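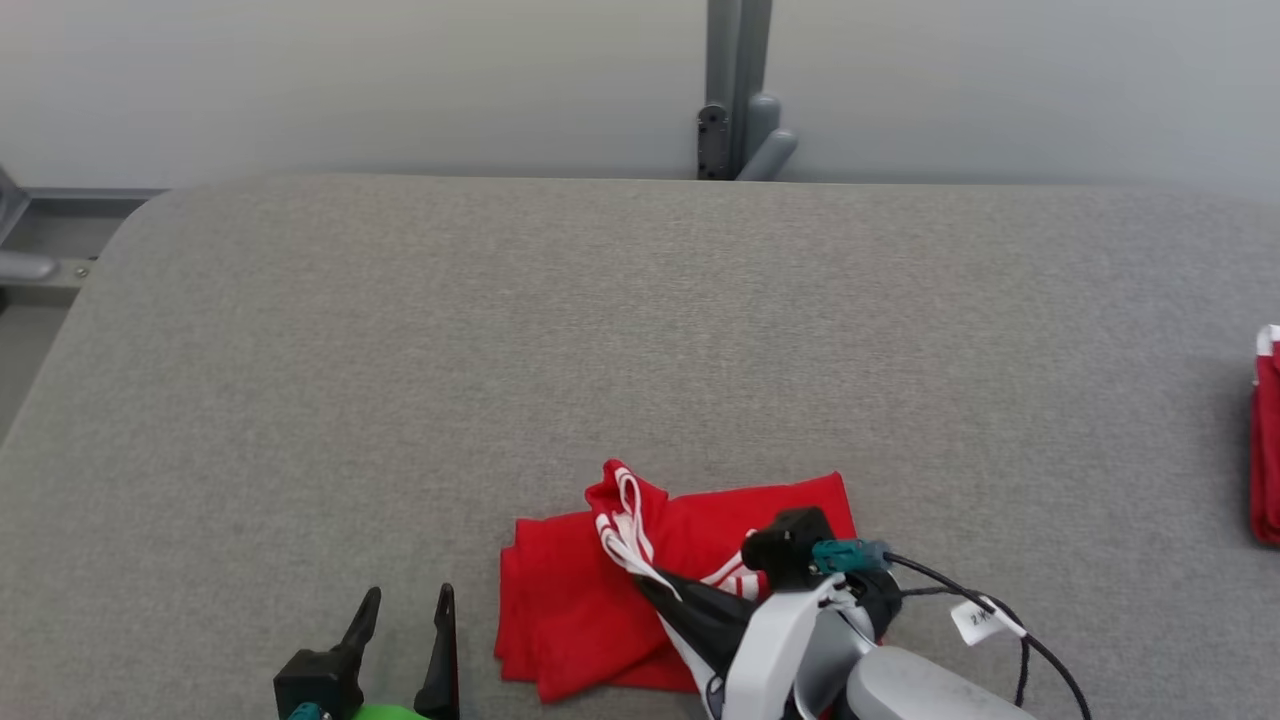 The folding comparison is finally finished, and I want to get the result down before I start arguing with it. The question was simple. Does the policy fold better if we let it replan during a fold, or if we make it commit to a whole motion and only look again at the end? For two weeks I've been running the same garments through both versions on the gray padded table. The red one with the white striped trim is the one I know best by now, and it's the one I would show anybody who asked what the hard part is. The stripes make a loop when the cloth is bunched up, and the right arm has to come down over them to get hold of that side. A plain piece of cloth gives the planner one kind of edge to find. Trim gives it three or four, and most of them are not edges of the garment at all.

November 22, 2018
Posted by Gangadharan Nadar

The building was quiet because of the holiday, so I had the table to myself all day. I got in early, recalibrated both arms, and went through the last of the trials without having to share the network with anyone.

The two versions are called Hatar and Nunorer in our notes. The names come from an old list and mean nothing. Hatar is the one that commits. It takes one image before the fold, picks a grasp point and a place point, and runs the motion to the end. Nunorer takes a new image partway through and can change the place point, but it can't let go and grasp again. That last restriction was my decision. If it can regrasp, then it gets extra tries and the comparison isn't fair.

Both were trained on the same 3000 folds, all done by a person driving the arms. I checked that again this morning since an earlier version of Nunorer had been given a few extra by mistake. It's fixed now and the old numbers are thrown out.

Results. On plain garments Hatar got an acceptable fold 95 percent of the time, and Nunorer was the same within noise. On garments with trim or stripes Hatar dropped to 82 percent. Nunorer came out 9 points above that. I had expected a gain on the plain ones too and there wasn't one. When the first grasp is good, looking again in the middle doesn't help. It costs a pause, and during the pause the cloth sags a little, which may cancel whatever the second look is worth.

Where it does help is narrower than I had thought. I went back through the Hatar failures on trimmed garments one at a time. The most common kind is that the gripper closes on the trim but picks up one layer when it wanted two. The fold then comes out with the lower layer left behind. Nunorer makes the same bad grasp just as often. What it does after is move the place point so the single layer lands closer to where it should, and that is sometimes enough to pass. So the replanning isn't fixing the grasp. It's covering for it.

I don't know how I feel about that for the write-up. The honest title would be something about recovering from poor grasps, and the proposal said we would improve grasp selection. I wrote half a page of the results section after lunch and stuck to what the numbers support. The proposal can be dealt with later.

One thing I need to check is the scoring. A fold passes if the outline matches the target within a margin, and the outline can look fine from above with a layer bunched up inside. I lifted the top layer on a handful of the Nunorer passes this afternoon, and two of them were not what I would call folded. I'd put them in a drawer at home, but I wouldn't call them folded. If that holds for the rest, part of the gain is coming from the margin. The plan is to score the trimmed set again with the layers checked by hand, both versions, without knowing which version made which fold. That means somebody else has to shuffle them.

Other items. The cable on the right arm's camera needs more slack tied off higher up. I want to do it before the next set of runs, and then calibrate again. The logs from Gowda (the storage machine, second shelf) copied over without errors. Bitard is still full, and I have to delete the raw video from the spring before anything else will fit.

Left at six. Ate late at my cousin's place, where they had saved me a plate. I took the printout of the failure cases with me and didn't open it. Tomorrow I'll start the rescoring with the worst ones first.

Last updated: November 23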